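Prornura publishes code of practice for testing robot grippers in simulation

Free guidance sets out what should be recorded before a simulated result is used to support a safety or performance claim

11/3/18

Prornura, the membership body for firms that build and use small robot arms, has published a code of practice on the use of simulation in gripper testing. The code is free to download and applies to members from the start of their next project. Non-members may adopt it without charge.

The document covers table-top handling work, where a robot arm with a two-finger gripper picks up, moves and puts down everyday objects such as bowls, cups and bottles. Much of this work is now done first on a computer. A developer builds a model of the arm, the table and the objects, runs the task many times, and moves to real equipment only when the results look good enough.

Until now members have had no shared rules for how those runs should be set up or reported. Two suppliers could each quote a success rate for the same task and mean quite different things by it. One might count a lift as a success if the object left the table for a moment. Another might require it to be carried to a set point and released.

"Buyers were asking us which figures they could trust, and we could not give them a straight answer," said Tania Karunaratne, who led the drafting of the code. "The figures may all have been fair. The trouble was that the conditions behind them were not written down, so there was no way to compare one with another."

The code has six sections. The first deals with the description of the task. It asks developers to state, before any testing begins, what the robot is meant to do, where each object may start, and what will be counted as a success or a failure. Changes made after testing has begun must be dated and kept with the results.

The second section covers the objects and surfaces in the model. Weight, size and surface grip must be listed for every object the gripper is expected to touch. Where a value has been estimated, the record must say so.

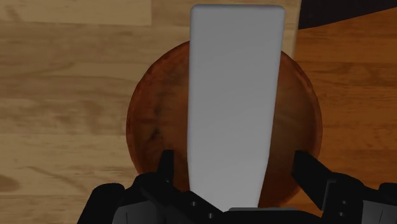

The third section is about what the robot's cameras are given to work with. Members must test under more than one level of light, including dim light, and must include cases where one object partly hides another from the camera. Runs of this kind are to be reported separately, so that a poor result in difficult conditions is not lost in a good average.

Backgrounds are covered as well. A system that has only ever been tested over a single plain table top may do less well on a patterned one, or where two surfaces meet. The code asks for at least two different surface finishes in any test set, and more where the robot will be moved between sites.

Section four sets the number of runs. A result quoted in sales material or in a tender must be based on at least 2000 simulated runs of each task, with starting positions varied between them. For internal use during development the minimum is 100. All failed runs must be kept on file and sorted by cause.

Section five deals with the move to real equipment. Under the code, simulated results may not be used alone to show that a robot is safe to work near people. They can be used to decide what to test on the real machine and in what order. A physical trial must follow, with the same task description and the same definition of success, and both sets of results must be given side by side.

The last section covers record keeping, including software versions, the model files used and the name of the person who signed off the tests.

A draft was sent out for comment in March last year and drew 51 responses. Most supported the general approach, but several smaller firms said the original demand for a full set of images from every run would be costly to store. The final version asks for images from failed runs and from a sample of successful ones.

Skoltow, which supplies grippers to packing firms, tried the draft on one of its own projects. Neves and Rolis, both of which develop control software, took part in the review of section five.

"The firms that tried it told us the paperwork was heavier at the start of a project and lighter at the end," said Ms Karunaratne. "We have cut some of the forms as a result – there were two that asked for nearly the same thing. I expect we will find more to change once people are using it every day."

The code does not replace any legal duty or any existing safety standard for industrial robots. Firms remain responsible for carrying out a risk assessment for each machine and each site. Mobile robots and grippers that use suction are outside the scope of this edition.

Members will be asked to confirm each year, as part of their renewal, whether they follow the code in full, in part or not at all. Their answers will be shown in the public list of members. A short checklist and blank record sheets are included at the back of the document.

Comments on the published edition can be sent to the Prornura standards desk at any time and will be considered at the first yearly review.

Ends

Notes to editors

Prornura is a membership body for developers, suppliers and users of small robot arms. It publishes guidance and runs training for its members.

Tania Karunaratne is available for interview. Requests should be made through the Prornura press office.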